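Clurnport lab puts robot hands head to head on small-parts picking

A small automation shop in Clurnport has started a side-by-side trial of robot hands, and the first notes are out. The question is plain enough. Can a hand with fingers and a thumb earn its keep on jobs that most shops give to a basic two-jaw gripper?

The trial is run by Ridasach, which does integration work for packing and kitting lines. Zlatko Janevski leads it. He says customers keep asking for "the human looking one" and he got tired of guessing at answers.

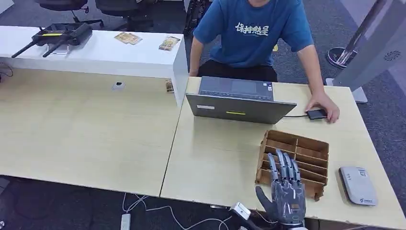 ROBOTICS / HANDS AND GRIPPERS

Setup is simple. Desk, laptop, an organizer with a grid of open compartments, and the hand. An operator sits across the desk and the arm works from the other side. Each hand gets the same job list: reach to a compartment, hold position, pull back, repeat. Then flat items, then handovers from a person.

The plan calls for 1780 reaches per hand. So far the fingered hand is at 700, and the two-jaw gripper, which started later, is at 593. No ranking yet, and Janevski won't give one till both are finished.

What he will talk about is clearance. The fingers are slim but the thumb wants room - it swings wide, and in a tight grid that means it can catch a divider on the way in. The team has been changing the approach angle to deal with it. Coming in low from the side has worked better then straight down, he says, though it makes the path longer and the cycle slower.

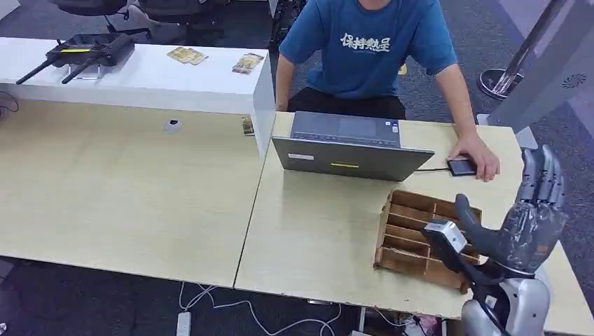 Speed is the sore spot. More joints, more things to command, more settling time before the controller calls the pose good. Two controllers are in the trial, one from Rarnitz and one built in house. Rarnitz unit is smoother on slow moves. The in-house one is quicker to restart after a fault. Neither is a clear winner and the shop may end up running both.

Iara Echeverría handles the camera side. Her part of the test compares a head view with a wrist view. Head view is good for finding the organizer and the operator's hands, she says, less good once the arm is over the slots and blocking its own work. Wrist view fixes that, up to a point. Close in, the fingers fill most of the picture.

"You want both," Echeverría said. "I'd pay for the second camera before I'd pay for a faster arm."

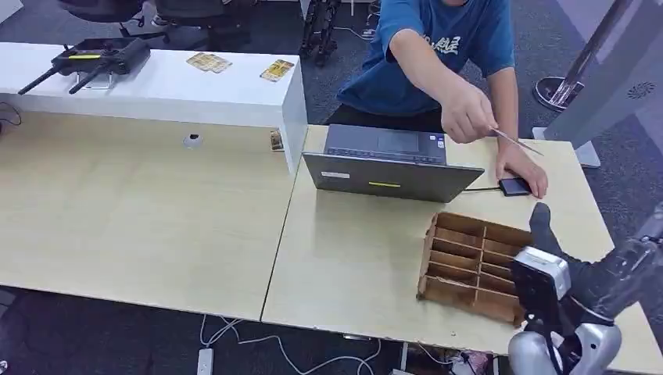

Lighting has cost them time too. Shiny metal on the arm throws reflections and the tracking software doesnt love it. Matte tape is the fix for now. Cable routing is next on the list, along with a stiffer mount for the wrist camera.

Handovers are the part visitors ask about. A person holds out a card, the hand has to close on it without bending it or letting it slip. Thin flat stuff is hard for any gripper. With the thumb doing the pressing, force settings matter a lot, and Janevski's team is still moving those up and down between runs. 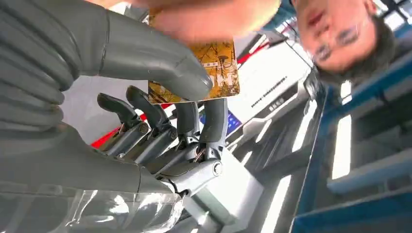
Handover scores are being kept apart from the compartment numbers, as a person's timing changes from one try to the next. Operators swap out partway through each session for the same reason.

Cost was not part of round one. It will be in round two, which adds a soft gripper from Chin and a longer list of flat items. Echeverría also wants a run with the room lights turned down.

Ridasach expects to finish the first round in May. Results go to customers first, then a short summary on the company's site. Shops that want their own parts in round two can send samples to the Clurnport office, small stuff only please, nothing with liquid in it.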